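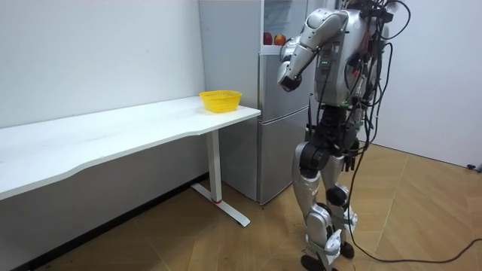 Sudheer Raju told me my first lace-up collar looked like a shoe somebody had sat on, and he was being kind. I'd sewn it onto a plain practice jersey for our beer league team, the Ultstead Otters, and the neck puckered so badly that our goalie asked if it was a bib. I've done a whole team's worth since then, plus a few for friends in other leagues, and I've gotten a lot better at it. So if you want that old-time hockey look without paying for custom jerseys, grab a coffee and let's go!

What you need

- A blank hockey jersey with a V-neck (round necks work too, but you have to cut the V yourself)
- A strip of heavy twill in your trim color
- Fusible interfacing, medium weight
- Metal eyelets and the little setting tool that goes with them
- A flat lace, waxed or not
- Polyester thread and a ballpoint needle

I use a size 100 ballpoint for the twill layers. Regular needles will snag jersey mesh and leave a run you can see from the blue line. Ask me how I know.

Step 1: Wash the jersey first

Wash it, hang it up, leave it overnight. Mesh doesn't shrink much, but twill sometimes does, so throw the twill in too. I skipped this on the goalie's jersey and the collar drew up after one trip through the machine (sorry, man).

Step 2: Make a paper pattern

Lay the jersey flat and slide a sheet of paper under the V. Trace the opening with a soft pencil, then draw a second line outside it for the width of your placket. Mine is 2 inches at the top and tapers toward the point. Fold the paper down the middle and cut both sides together so they match. If you're doing a full team, make one pattern per jersey size. A pattern from a medium will not sit right on a double XL, and we have several large gentlemen on defense.

Step 3: Cut and fuse

Cut two placket pieces from the twill and two from the interfacing. Trim the interfacing a hair smaller all the way around. Press it on with a dry iron, and hold still - don't slide the iron back and forth like you're doing a shirt. Let the pieces cool flat on the board before you pick them up.

Turn the outer edges under and press again. Keep that iron away from the mesh, please! It melts quicker than you'd think.
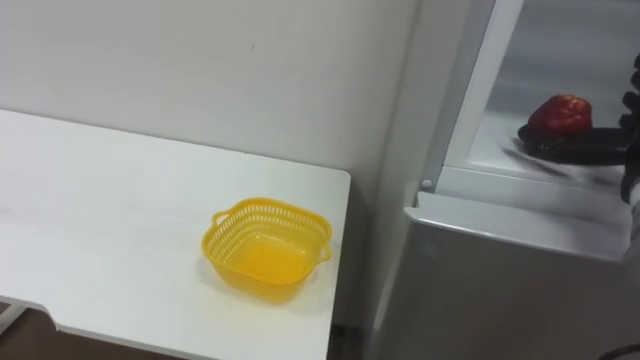 Teresa Kozłowski wrote to say she bastes the placket by hand before going anywhere near the machine, and I've switched to doing it her way. Pins shift around in mesh. A line of long hand stitches in an ugly contrasting thread takes ten minutes and comes right out afterward.

Step 4: Sew it down

Start at the bottom of the V and sew up one side, then go back to the bottom and sew up the other. If you go around in one pass, the fabric creeps and one side ends up higher. Use a narrow zigzag so the seam has a little give when you pull the thing on over a helmet-haired head. Go slow at the point, and backstitch it well, since that spot takes all the pulling.

Step 5: Set the eyelets

Mark the holes with chalk, with the jersey lying flat and the two sides lined up. We use 7 per side on adult sizes. Punch a small hole, smaller than looks right, and work the eyelet through so the twill grips it. Then set it on something solid. I use a scrap of maple on the garage floor. Practice on a leftover bit of twill until you get a clean roll on the back, or the edges will scratch your neck all night.

Step 6: Lace it up

Start at the bottom with both ends going in from the outside, then criss-cross to the top. Leave it loose enough to get your head through. I tie ours in a flat knot and tack it with a couple of stitches, and the ref in the Velus rink likes that better than dangling ends anyway.

Wash the finished jersey inside out in cold water and hang it to dry. I do mine in September, right before the season, which gives me time to redo the ones I mess up.

Comments

Nambiar: Does this work on the old heavy knit jerseys? I have my dad's from the seventies and I'm scared to cut it.

Puckdad594: Did two of these for my kids. The basting tip saved me. Eyelets were the hard part, my first four were garbage.

Lindy: What stitch length for the zigzag? Mine tunneled a little near the point.

Contact | Copyright Vokodham Hockey Crafts | Back to top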